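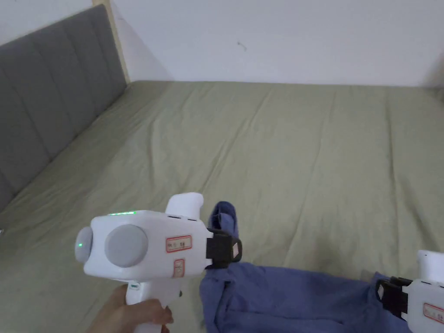
文／Alex

助手席の足元がまた濡れていた。雨の翌朝、フロアマットをめくってカーペットに手のひらを押しつけると、じゅわっと水が上がってくる。あの感触がわかる人とは、たぶんうまい酒が飲めると思います。古いクルマに乗っている人の集まりで「うちも漏るんですよ」と言うと、みんな急に目が輝きだすんですよね。エンジンの話より、足まわりの話より、雨漏りの話がいちばん長い。

というわけで今回は雨漏りの特集です。特集といっても、私が自分のブロヴネス（Brovness）のワゴンと格闘した記録が大半なので、お手元の車種とは穴の場所も水の通り道も違うはず。それでも探し方の順番とか、ゴムの選び方とか、やらなくてよかった失敗とか、そのあたりは共通すると思うので、缶コーヒーでも飲みながら読んでください。

水は漏れているところから漏れていない

最初に書いておきたいのがこれです。助手席の足元が濡れているからといって、助手席の足元に穴があるわけじゃない。水は屋根の縁から入ってピラーの中を伝い、ハーネスに沿って横へ進み、ブラケットの角で気まぐれに落ちます。私のワゴンでは、フロントの足元が濡れる原因のひとつが、ずっと後ろのルーフレールの取り付け穴にありました。坂道に鼻先を下げて停めると濡れて、鼻先を上げて停めると荷室が濡れる。これに気づくまで、ずいぶん遠回りをしたものです。

だから探しはじめる前に、まず停め方を思い出してほしいんです。傾きはどっちか。濡れたのは停めておいた晩か、雨の中を走ったあとか。洗車のときはどうだったか。走ったあとだけ濡れるなら、風圧で押し込まれているか、タイヤが巻き上げた水が下から来ている可能性が高い。停めておくだけで濡れるなら、重力で素直に落ちてくる経路を疑います。エアコンを使った日だけ濡れるなら、それは雨漏りですらなくて、ドレンホースの詰まりかもしれません。そして甘い匂いがしてべたつくなら、ヒーターコアからの冷却水漏れ。この場合は雨漏りの特集を読んでいる場合じゃないので、すぐ修理に出してください。冗談抜きで。

私は濡れた日のことを手帳につけています。雨の強さ、風向き、停めた向き、濡れた場所。几帳面な性格ではまったくないのに、これだけは続いています。手帳を見返すと、北風の日には絶対に濡れないとわかって、じゃあ南側を向いていたドアだな、と絞り込めたりする。探偵になった気分です。

まず内装をはがす、ぜんぶはがす

はがしたくない気持ちはよくわかります。古い内装のクリップは割れるし、割れたら同じものはなかなか出てこないし、元に戻したときに必ずビスが余る（余りますよね？）。でも内張りの上からいくら眺めていても水の道は見えません。

私がはがした順に書くと、まずスカッフプレート、次にキックパネル、それからカーペットの端。シートは外したほうが早いです。外すまでは面倒だけれど、外したあとの作業の楽さといったらもう！　最初のころはシートを付けたまま体をねじ込んでいて、腰を痛めて、結局外しました。シートベルトの警告やエアバッグの配線がシート下を通っている年式のクルマでは、バッテリーを外して整備書の指示どおりに待ってからコネクターに触ること。うちのワゴンはそういう気の利いたものが付く前の世代なので、ボルトを緩めるだけで済みました。

カーペットの裏には、フェルトかスポンジの分厚い防音材が貼ってあります。これがくせ者なんです。表のカーペットは晴れれば乾いてくれるのに、裏のフェルトは何週間も水を抱え込む。表を触って「乾いた、直った」と思って、その下で鉄板が静かに錆びていく。私のワゴンのフロアも、めくったら茶色い地図みたいになっていました。指で押しても抜けなかったので、ワイヤーブラシで浮いた錆を落として、錆転換剤を塗って、上から防錆塗料を塗って、とりあえずよしとしています。とりあえずが長く続くのが古いクルマです。

フェルトは外して物干し竿に干しました。重い。水を吸ったフェルトというのは本当に重いです。近所の人に「お布団ですか」と聞かれて、「クルマの床です」と答えたら、それ以上何も聞かれませんでした。匂いがどうしても抜けない場合は、思いきって新しい防音材に替えたほうがいいです。ハサミで切れる汎用のものが手に入るので、古いフェルトを型紙がわりにして切ればだいたい合います。

水をかけるのは下から上へ

内装がはがれたら、いよいよ散水です。ここでうれしくなって屋根からじゃぶじゃぶかけると、せっかくの準備が水の泡になります。上からかけると水はボディ全体を流れるので、どこから入ったのかわからなくなるんですね。私は初回にこれをやって、車内がぜんぶ濡れて、乾かすところからやり直しました。

正しくは下から。シルのあたりから始めて、ドアの下端、ドアの中ほど、窓の下の水切り、フロントガラスの下の角、横、上の角、最後に屋根。ひとつの場所にちょろちょろと当てて、じっと待つ。ノズルはいりません。ホースの口からそのまま、力なく垂らすくらいがちょうどいいです。高圧洗浄機は論外で、あれで攻めたら健康なシールだって負けます。ひとつの場所に10分。長いですよ、10分。でも水はのんびり屋なので、このくらい待たないと中まで顔を出してくれないことがあるんです。

できれば車内にもう一人いるといいです。懐中電灯を持って、ピラーの根元やダッシュの裏をのぞいてもらう。一人でやるなら、鉄板の合わせ目にトイレットペーパーを細くちぎって貼っておく手があります。濡れると色が変わるので、どこを通ったかひと目でわかる。ベビーパウダーをはたいておく方法もあって、水が通ると筋が残ります。私は両方やりました。車内がベビーパウダーの香りに包まれて、かび臭さと混ざって、なんとも言えない空気になりましたけれど。

ドアの当たりを調べるなら紙が便利です。コピー用紙を細く切って、ウェザーストリップとボディの間に挟んでドアを閉める。引っぱって、すっと抜けるところは当たりが弱い。しっかり抵抗があるところは大丈夫。これをドアの縁にそってぐるりとやっていくと、たいてい上の後ろの角か、下の前の角で、するっと抜けます。チョークをゴムに塗って閉めて、ボディ側に移った線を見るやり方もわかりやすいです。線がとぎれているところが犯人候補。

うちのワゴンの犯人たち

前置きが長くなりましたが、ここから自分のクルマの話。このワゴンを引き取ったのは12月で、前の持ち主が車庫に入れっぱなしにしていたおかげで外側はきれいでした。塗装にはまだ艶があって、めっきもしっかりしていて、なんていい買い物をしたんだろうと浮かれて帰ってきた。で、最初の大雨で夢が覚めました。車庫育ちのクルマは雨を知らないんです。外側がいくらきれいでも、ゴムは時間で固くなります。

見つかった順にいきます。いちばん最初に見つけたのは、フロントガラスの下の角でした。この年代のブロヴネスは接着ではなくゴムのガスケットでガラスを保持しているので、ゴムが縮むと角がまず浮いてきます。指で押すとパキパキいうくらい硬い。角のところをめくったら、過去に誰かが詰め込んだシリコンの塊がにょろっと出てきました。これがまた厄介で、シリコンは完全に取り除かないと、あとから何を塗っても付かないんですよ。プラスチックのヘラでこそいで、溶剤で拭いて、またこそいで。爪がぼろぼろになりました。

読者のみなさんにお願いです。ガラスまわりにホームセンターの浴室用シリコンを盛るのは、どうかやめてください。次にそのクルマを手に入れた誰かが（つまり私みたいな人が）泣きます。酢酸タイプのものは鉄板を錆びさせることもあります。応急処置がしたいなら、固まらないタイプのブチル系か、ガスケット用の流し込みのシーラントを、隙間に少しずつ。はみ出しは乾く前に拭く。

次に見つけたのはカウルの中でした。ワイパーの付け根あたりの、外気を取り入れる格子の下ですね。格子を外したら、落ち葉が腐って土になっていました。それもいい土で、芽が出ていた。何の芽かはわかりません。水抜きの穴がその土で埋まっていて、雨が降るとカウルの中がプールになり、あふれた分がヒーターの吸い込み口から室内に流れ込んでいたわけです。これはゴムも何もいらない、掃除だけで直る雨漏りです。お金がかからない。こんなにうれしいことはない！　皆さんもまずここを見てください。水抜き穴に細い針金をぐいぐい突っ込むと塗装をはがすので、太めの結束バンドの先を丸めたものとか、やわらかいチューブとかで、やさしくほじります。

三番目がドアの中です。ドアというのはもともと、中に水が入る前提で作られています。窓ガラスの外側から入った水がドアの内部を落ちて、下の穴から抜けていく。だから窓の水切りゴムが少々へたっていても、下の穴さえ開いていれば室内には来ません。問題は内張りの裏に貼ってある防水シートのほうで、スピーカーを交換したりレギュレーターを直したりしたときに、ここを破いたまま戻す人がとても多いんです。うちのワゴンも例にもれず、スピーカーのまわりが大きく切り取られていました。しかも破いたシートの端が、内側じゃなくて外側に垂れていた。これだと水が律儀に室内へ案内されます。

シートは厚手のポリエチレンを買ってきて切り直しました。型紙は破れた古いシートをつなぎ合わせて取りました。貼るのはブチルテープ。夏に触ると手がとんでもなく黒くなるやつです。服につくとまず落ちないので、捨ててもいい格好でやってください。私は気に入りのシャツで始めてしまい、その日からそれは作業着に格下げになりました。下の端をドアの内部へ差し込むスリットがあるなら、必ずそこに差し込む。ここを忘れると、いくら上手に貼っても水が外に出てきません。いや、外じゃなくて室内に出てきてしまう。

それから最後に、さっき書いたルーフレールの取り付け穴です。ここがいちばん手こずりました。内張りの天井に染みがまったくなくて、疑いもしなかったんです。水がルーフの補強材の上を流れて、ピラーの中へ落ちていたから天井が濡れない。レールを外してみると、台座の下に敷いてあったはずのゴム板がビスケットみたいに砕けていました。新しいゴムシートを切り出して、ビスの根元にブチルをひと巻きして締め直し。締めすぎるとゴムが逃げて横にはみ出すので、むにっと少しふくらんだところで止めます。この「むにっ」の加減は、何度かやると手が覚えます。

ゴムをどこで買うか

雨漏りの相談でいちばん多いのが、結局これなんですよね。純正の在庫はもう出ない。出ても棚で年を取った新品だったりする。袋に入ったままカチカチのウェザーストリップを引き当てたときの、あのむなしさ。しかも純正の箱に入っているものだから、ありがたがってつい取っておいてしまう（取っておいてます）。

選択肢は大きく分けると、純正の長期在庫、再生産品、汎用断面の切り売り、ほかの車種からの流用、というところ。私はドアまわりを再生産品のヌリディコ（Nulidico）にして、バックドアを切り売りの汎用品にしました。どっちがよかったかと聞かれると、これが悩ましいんです。

ヌリディコのものは角がきちんと成型でつながっていて、差し込むだけで形が決まりました。ただ新品のうちはスポンジの腰が強くて、ドアが閉まらない。半ドアのランプがつきっぱなしで、思いきりバンと閉めてやっと閉まる感じです。これは調整でなんとかしようと焦らないほうがいいです。私は最初の晩にあわててストライカーを外へ動かして、ゴムが馴染んだころに今度は当たりが足りなくなって、また内へ戻しました。ばかばかしい。取り付けたらしっかり閉めたまま何日か放っておけば、だいぶ落ち着きます。うちの場合は7日で、指先で押して閉まるところまでいきました。

汎用の切り売りのほうは、断面の見本を取り寄せて、古いゴムの元気な部分と見比べて決めました。見るところは、挟み込む溝の幅、中空の部分の太さ、その中空が溝に対して横に付いているか上に付いているか。この最後のところを間違えやすいです。溝の幅はぴったりなのに、ふくらみの向きが逆で、どこにも当たらない。私はやりました。送料をかけて返品するのも悔しくて、そのゴムは今、物置の扉で元気に働いています。物置の気密は抜群です。

切り売りは継ぎ目をどこに持ってくるかで勝負が決まります。必ず下の辺の真ん中。上や角に継ぎ目があると、水がそこをめがけて来ます。カットは少し長めにして、押し込みながら縮めて入れる。引っぱりながら入れると、そのときはきれいでも、あとで縮んで継ぎ目に隙間があきます。角もそうで、引っぱって曲げるとふくらみがつぶれてしまうので、角では逆に少し余らせ気味に送ってやる。このへんは文字で読むより、やってみて一回失敗するのが早いかもしれないですね。

ガラスのガスケットだけは自分で選ぶ自信がなくて、部品屋のエンリケス（Henríquez）に車台番号を伝えて探してもらいました。古い外車の細かいものに強い店で、電話に出るのがおそろしく遅いのですが、出てくれさえすれば話が早い。同じブロヴネスのワゴンでも、モールが金属のものとそうでないものとでガスケットの溝が違うそうで、自分で適当に注文していたら確実に間違えていました。届いたものを古いゴムに並べてみたら、溝の深さまでぴたりと同じ。並べて比べる作業、地味だけど本当に大事です。ガラスを外してしまってから「違う」と気づいたら、そのクルマは動かせなくなりますから。

ガラスは自分で入れるべきか

入れました。が、おすすめするかと言われると、うーん、という感じです。

やり方としては、ガスケットをガラスにはめて、ボディに入る側の溝に紐をぐるりと通し、外からガラスを押さえながら、中から紐を引いて、ゴムのリップを鉄板の内側へめくり込んでいく。本で読むと気持ちよさそうでしょう。紐がするするっと抜けて、ゴムがぺろんとかぶさる、あの絵。実際は紐が途中で食い込んで、ゴムが裂けそうになって、外で押さえている友人と中で引いている私とで、だんだん口数が減っていきます。

効いたのは、石けん水をけちらないことと、暑い日を選ぶこと。寒い日のゴムはまったく言うことを聞きません。私は最初、肌寒い朝に始めてまるで歯が立たず、午後までゴムを日なたに置いておいたら、別物みたいにやわらかくなっていました。あとは紐の太さ。細いとゴムを切ってしまうし、太いと抜けない。手芸用の丸い綿のコードが具合よかったです。

合わせガラスは端に力が集中すると、あっけなくひびが入ります。ハンマーで叩くなんてもってのほかで、手のひらで面を使って、ぱん、ぱん、と軽く。どこかが入りにくいときは、そこを押すんじゃなくて、反対側がずれていないかを見る。たいてい反対側がずれています。古い車種でガラスの替えがないものなら、私は迷わずプロに頼むほうに票を入れます。工賃を惜しんで割ったガラスを探す旅は、長くて高いです。

それと、新しめのクルマの接着ガラスは、これとはまるで別の話です。あれはガラスが車体の強度の一部を受け持っていて、エアバッグの開き方にも関わるので、自宅の庭先でどうこうするものではありません。専門の業者さんにお願いしてください。

換える前に、今あるゴムを延命する

全部のゴムを新品にできればいいけれど、財布がそうは言ってくれないこともあります。まだ弾力が残っているなら、手入れでもうひと頑張りしてもらえる場合も多いです。

まず洗う。中性洗剤を薄めて、やわらかいブラシで溝まで。黒い汁がいっぱい出ますが、それは古い保護剤と汚れで、ゴムそのものが溶けているわけじゃありません（布にいつまでも黒くつくなら、表面が傷んでいる合図です）。乾いたらゴム用のシリコーン系か、グリセリン系の保護剤を薄く。石油系の溶剤が入ったスプレーは、ゴムをふくらませたり傷めたりするものがあるので避けます。缶の裏を読んで、はっきりしなければ使わない。べたべたに塗ると砂を呼ぶから、塗ったらかならず拭き取る。

つぶれて戻らなくなった中空のゴムには、裏技があります。中に細いシリコンチューブを通して、内側からふくらませるんです。端に小さな空気穴があるので、そこから石けん水をつけて少しずつ送り込む。全周は無理でも、当たりの弱い角のところだけ入れるなら十分いけます。うちの後ろのドアはこれでしのいでいて、見た目は古いまま、紙を挟むとちゃんと抵抗がある。純正の見た目を残したい人には、けっこういい手だと思います。

ゴムじゃなくてドアが下がっていることもありますよ。運転席のドアを少し開けて、後ろの端を持って上下に揺すってみてください。ヒンジにがたがあれば、カタカタいいます。この状態で新しいゴムをつけても、上が空いて下がつぶれるだけ。先にヒンジのピンやブッシュを直す。順番を間違えると、せっかくの新品を変な癖のついたゴムにしてしまいます。

お金と時間の話も少し

いくらかかったんですかとよく聞かれます。ガスケットとドアまわりの再生産品が大きくて、あとは小物ばかりでした。いちばん安く済んで、いちばん効いたのがカウルの掃除。いちばん感動したのは、排水穴のひとつについていた小さなゴムの弁で、これが1個300円。こんなものがへばりついて塞がっていただけで、シルの中に水が溜まって、曲がるたびにちゃぷちゃぷ鳴っていたんです。ずっと燃料の音だと思っていました。弁を外したときに出てきた水の量を、皆さんにもお見せしたかった。

時間のほうは、週末を4回つぶしました。そのうち丸々一回はシリコンをこそいでいただけです。手慣れた人ならもっと早いでしょうし、途中で部品待ちが入ればもっと伸びる。内装をはがしたまま放置すると、どのビスがどこのものか必ず忘れるので、小分けの袋に入れて場所を書いておくこと。私は写真も撮っておいたのに、肝心のところが暗くて役に立ちませんでした。袋に字で書く、これが最強です。

それから、乾かす時間を甘く見ないこと。直った気がしてカーペットをすぐ戻したくなるんですが、そこをぐっとこらえて、床が鉄板むき出しのまましばらく乗ってみる。うるさいし、足元は熱いし、見た目は廃車です。でも雨のたびに鉄板を見れば、直っているかどうかが一発でわかります。私は大雨を待って、わざわざ雨の中に停めて、夜中に傘をさして懐中電灯で見に行きました。不審者です、完全に。

まだ残っている一滴

で、全部直ったのかというと、直っていません。

バックドアの右下、テールランプの裏あたりから、台風みたいな横なぐりの雨のときだけ、つつーっと一滴来ます。ランプのパッキンは替えました。配線のグロメットも見ました。鋼板の合わせ目のシーラーが割れているんだろうとにらんでいて、次はここの古いシーラーをはがして塗り直すつもりです。ただ、はがすには塗装も少し触らないといけなくて、そうなると色合わせの問題が出てきて……と考えているうちに、つい先延ばしになっています。今のところは荷室の隅に雑巾を一枚置いておけば済むので、ますます腰が重い。

この原稿を書いているあいだにも雨が降りはじめたので、ちょっと見に行ってきました。助手席の足元は乾いています。手のひらをぎゅっと押しつけても、何も上がってこない。たったこれだけのことで、意味もなくシートに座ってしばらく雨音を聞いてしまいました。荷室の雑巾のほうは、風が強くなったらまた見に行きます。

（2018年9月27日）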